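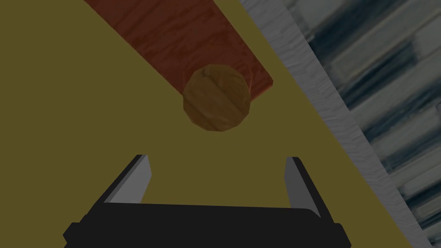 Lukumay took the Vavimby file at the start of his shift and read the intake sheet twice. The sheet said a cargo trailer had been reported missing from a rental yard on Drukolura Road, and that the renter of record, a man named Henetti, had not answered his phone. The trailer was valued at $2738. Property crimes under three thousand went to whoever had the lowest open count, and Lukumay had the lowest open count. He cleared his end of the long table in the records room, a smooth mustard-colored top with a reddish-brown plank lying at an angle on it, streaked darker along the grain, and set the folder down clear of the wood. Then he started with the contract.

The contract was two pages. Henetti had rented the trailer for 72 hours, paid a cash deposit, and shown a driver's license. The clerk had photocopied the license but set it on the glass crooked, so the last digits of the number were missing. The address was complete. It was a unit at the Wyss Apartments, on the east side of town.

Lukumay ran the name and the date of birth. The return came back with one prior contact, a noise complaint, closed without a report. No warrants. The license was valid. He wrote this on the log with the time next to it, as he did with everything, and signed out a car.

The manager at the Wyss Apartments let him into the office but not the unit. She said Henetti was current on his rent. She said there was a trailer in the overflow lot behind the laundry building, and that she had put two notices on it. Lukumay asked whether she had called anyone. She said the notices had a phone number on them, and she had expected the owner to call it.

He walked around the laundry building. The trailer was parked nose in against the fence with its tongue resting on a cinder block. He copied the plate and compared it to the contract. They did not match. He checked the number stamped on the frame rail, wiping the dirt off with his thumb. The rail number ended in 874. The number on the contract ended in 874. The plate belonged to something else.

He called it in and waited. Dispatch came back with a utility trailer, registered to the rental yard, never reported missing.

"Same yard?" he said.

"Same yard," the dispatcher said. "You want a tow?"

"Not yet."

The trailer's doors had a padlock through the hasp, and he did not touch it. He photographed the plate, the rail number, the padlock, both notices, and the cinder block. The later of the two notices was dated 7 February 2024. The report had been taken the day after that. He put the camera back in the car and drove to Drukolura Road.

The clerk who had written the contract was eating lunch at the counter. His name was on the intake sheet as the reporting party. Lukumay asked him to explain how plates were assigned. The clerk said each trailer had its own and that they were bolted on. Lukumay asked whether they were ever moved. The clerk put his sandwich down and said that sometimes, if a tag had expired and a customer was standing there, they might put a good one on and fix it later.

"Who fixes it later?"

"Whoever's here."

"Did you do that for Henetti?"

The clerk said he would have to look. He opened a drawer and took out a spiral notebook with a pen stuck through the wire. He turned pages for a while. The entry was there, in his own handwriting, with both plate numbers and the word "swap." Under it was a second line: "Cust. called, wants 2 more wks, OK per me."

Lukumay read the line and turned the notebook around so the clerk could read it too.

"I forgot about that," the clerk said.

"Did he pay for the two weeks?"

"He was going to pay when he brought it back."

"And you tried to call him."

"The owner did. Off the contract." The clerk looked at the photocopy Lukumay had laid on the counter. "That might be his old number. He called in from a different one. I wrote it someplace."

It was on the inside cover of the notebook. Lukumay dialed it from the counter. Henetti picked up on the second ring. There was machinery running behind him. He said he was on a job 61 miles north, that he had the key to the padlock with him, and that the trailer was full of his mother's furniture. He asked if there was a problem with the two weeks.

"The yard reported it stolen," Lukumay said.

There was a pause while something was switched off. "I talked to the guy," Henetti said. "The guy at the counter. He said fine."

"I have that in writing."

"Then what do you need from me?"

"A statement. When you get back is all right."

Lukumay photographed the notebook page and the inside cover - the clerk held it flat for him - and had the clerk sign a supplement withdrawing the report. The clerk asked if he was in trouble. Lukumay told him that running a trailer on another unit's plate was a citation, and that it would go to the owner. He wrote it on the hood of the car. It took over an hour to get the owner on the phone, and the owner wanted to argue about the expired tag.

Back in the records room he entered the disposition as unfounded, civil matter, property located. The system would not accept it. The plate field and the frame number field had to agree before a trailer could be cleared, and these did not agree. He called the help line, was given a ticket number, wrote the number on the log with the time next to it, and left the file open.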